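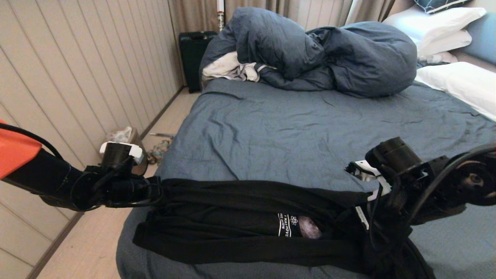 Flerndale Training Area: Frequently Asked Questions on Firing, Noise and Damage Claims

When is live firing permitted?
Day firing starts at 8 a.m. and ends at 6 p.m. Night firing is scheduled separately and must end by 11 p.m. The schedule is posted at the Lennox gate and at the Totham post office. A posted period is a window, and firing may take place during any part of it or not at all.

What do the red flags mean?
A red flag on a perimeter mast means the area behind it is closed. Red lights replace flags after dark. The closure applies to walkers, riders and vehicles, including residents with a grazing permit. If the schedule and the flags disagree, follow the flags.

Is the Wundano track open to the public?
Only when the barriers at both ends are raised. The track crosses the safety zone of the mortar range for around 2 miles and there is no marked detour on foot. Drivers can use the county road, where the posted limit past the camp entrance is 40.

Which weapons are used?
Small arms, mortars and towed artillery. Demolition charges are limited to the quarry site. Aircraft do not drop live ordnance at Flerndale. Illumination rounds are fired on some night exercises and come down on small parachutes, which occasionally drift outside the fence. Do not pick them up. Report the location to the range office.

How is noise measured?
Fixed monitors record peak levels at the perimeter. Peak level is used for blast noise. A daily average hides single loud events and is reported only for small arms. Low cloud and temperature inversions can carry artillery noise well past Totham – a shot that reads low at the fence may still rattle windows farther out.
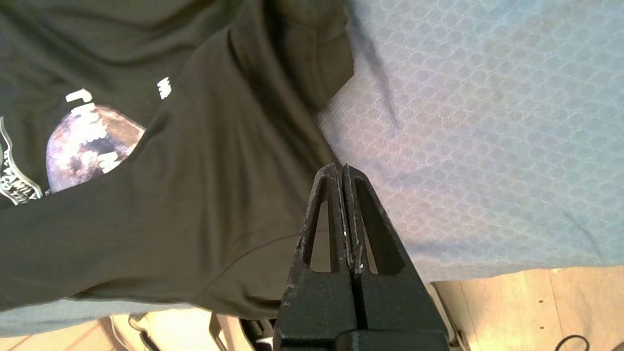

Mhairi Cruickshank wrote in after the January exercise to say that the monitor nearest her house had been out of service for most of it, and asked what the range office uses when there is no reading. In that case the office takes the firing log, the charge weight and the weather record for the hour and works out an estimated level. Estimates are marked E in the published table.

Can I claim for cracked plaster or broken glass?
Yes. Use Form 34 and give the date and time as closely as you can. Photographs taken before repair are accepted in place of an inspection for glass. Plaster and masonry are inspected in person. Keep any loose pieces until the inspector has left.

How long does a claim take?
The limit for a first decision is 55 working days from the day the form is stamped. A request for more information stops the clock until it is answered.

Who handles appeals?
Appeals go to Hanyu Hao at the claims desk, in writing, with the decision letter attached. The inspector who handled the original claim takes no part in the appeal.

Are livestock losses covered?
Yes, if a veterinarian's report is attached. Fence damage caused by startled animals is claimed on the same form, section C.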